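14 September 2022

OK a few of you asked how the tank water thing is going, so have a thread. Long one, get a cuppa.

Background for anyone new: we moved out past Katis in the autumn, no mains water, no mains anything much except power. One 22,000 litre tank, a pump in a tin box, and whatever falls on the roof. I grew up in a flat where water just came out of the wall and somebody else worried about it, so this has been an education!!

First thing I learned is that you start knowing your tank level the way other people know their bank balance. I tap down the side with my knuckles every morning on the way to let the dog out. The note changes where the water starts. There's a proper gauge on it as well but it sticks, and the tapping is more fun.

As of this morning we are at 39 per cent. Which sounds bad! It is a bit bad. But it's raining as I type, properly raining, bucketing off the gutters, and I've been standing at the laundry window grinning at it like an idiot.

Second thing. You think it's the shower that gets you, and it is, mostly, but we fixed that early with a Pretimer stuck on the tiles (beeps at five minutes, beeps angrily after that, have been sworn at by everyone in the family). What took me much longer to notice was the small stuff. Rinsing one spoon. Waiting for it to run hot. Teeth.

Teeth!! I was a tap-runner. Lifelong. Would have denied it under oath.
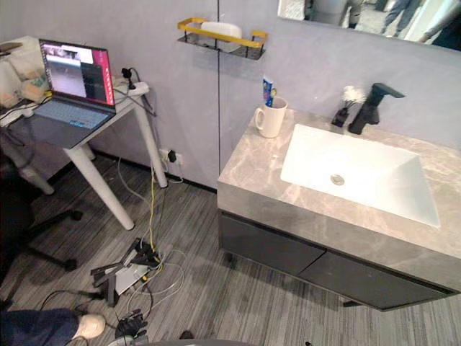 Toothpaste in the mug, flowers by the tap. All very civilised.

My partner caught me at it in about the second week and said nothing, just reached past me and turned it off, which was somehow so much worse than being told. I've been a reformed character ever since. Mostly.

Someone's going to ask about the quality so I'll get in first: it tastes lovely. Soft, no chlorine, and tea made with it is a different drink. We've got a filter under the kitchen sink and a first flush thing on the downpipe that dumps the dirty start of the rain before it goes in the tank. Cleaning out the first flush is my job because I lost at cards. There was a frog in it last time. Frog is fine. Frog has been relocated to the lemon tree and was back two days later.

Right, the running out. Yes, it happened once. The ball valve on the trough up the back got stuck open and the whole lot quietly emptied into the bottom paddock overnight. Grass down there has never looked better. I found out with shampoo in my hair.

If you've never had the pump go from a hum to that dry rattly scream while your eyes are shut, I can't recommend it. I rang Gautam Water Carters in a towel. They were booked out for days (everybody on our road was low) but they squeezed us in that evening, bless them forever, and the driver had a look at the trough valve while the truck was emptying and told me exactly which part to buy.

That week we borrowed water from next door in jerry cans and I got very, very good at washing a whole person in one bucket. Hair is the hard bit. Don't start with conditioner.

It did change how I think about a litre, though. Carry one up a hill and then another nineteen after it and you'll stop running the tap while you hunt for a clean tea towel.
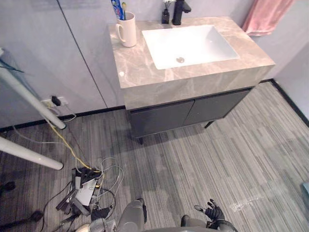
We were getting through 300 litres a day when we first moved in and I was absolutely sure the meter was broken. It wasn't broken, it was us! Bringing that down has been nearly all boring habits, like full loads only in the washing machine, and catching the cold bit of the shower in a bucket for the herbs. And my favourite one, a mug next to the bathroom sink. Any old mug, a plain white one like that does the job. Half fill it, brush, rinse from it, swish what's left round the basin. It felt a bit like camping for the first week and now if I stay somewhere and there isn't one I go looking in the kitchen.

Things I'd tell someone about to buy a place on tank water. Ask how old the pump is. Ask where the carter parks, because if the truck can't get near the tank you'll be paying for a very long hose. Get up and look at the gutters yourself, or pay someone with better knees. And if there's room for a second tank, price it before you start picking paint.

We're getting the second tank by the way. Slab goes in at the end of the month, up the Endau Road side of the shed where it gets the runoff from the whole shed roof. I've already picked the colour. I've been told it only comes in two colours and I spent a week on it.

Update while I've been writing all this: went out and tapped in the rain in my pyjamas and I reckon it's come up a full hand. The dog wouldn't come with me. Gauge says no change but the gauge is a liar.

If you're on tanks too, tell me your level and what your worst water habit was. I've shown you mine.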